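Shop Floor > Automation & Controls > Cells, Labor and Scheduling

We use cookies to keep you logged in and to measure traffic. By continuing to browse you accept this. Manage preferences

Two-arm cell on seasonal decor, staffing question

rostex_lead
Jul 31, 2026
We pack mixed seasonal decor at the Clirkden site. Small trees, ornaments, baskets. Management wants a bimanual cell on the tree station before the fall build. Manual rate is 1000 units per shift with 2 people. The cell did 794 in its best shift, with one operator clearing faults.
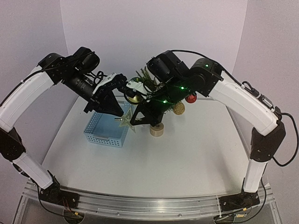 The open question is the operator. The job description still says "packer," but the work is fault recovery and restocking. Pay grade has not moved. Has anyone regraded the role, and on what basis?

beltdrive
We did, in April. Basis was time spent on recovery against time spent handling product. Log both for 2000 cycles before you talk to HR. Without the log they will call it the same job.

m_kessel_ctrl
Disagree with regrading this early. At 794 you are still tuning. Once grip faults drop, the operator covers several cells and the job changes again. Write it once, when the rate is stable.

beltdrive
"When the rate is stable" was two years at Drerulmont. People did technician work on packer pay the whole time and the good ones left.

m_kessel_ctrl
Then use a temporary allowance. A grade is hard to undo.

rostex_lead
An allowance might get approved. Second issue: the packer who moved off the station says the new post is easier on the wrists and worse for attention. Long idle stretches, then a fault.

beltdrive
Rotate hourly. Log faults by operator hour and see if recovery time climbs.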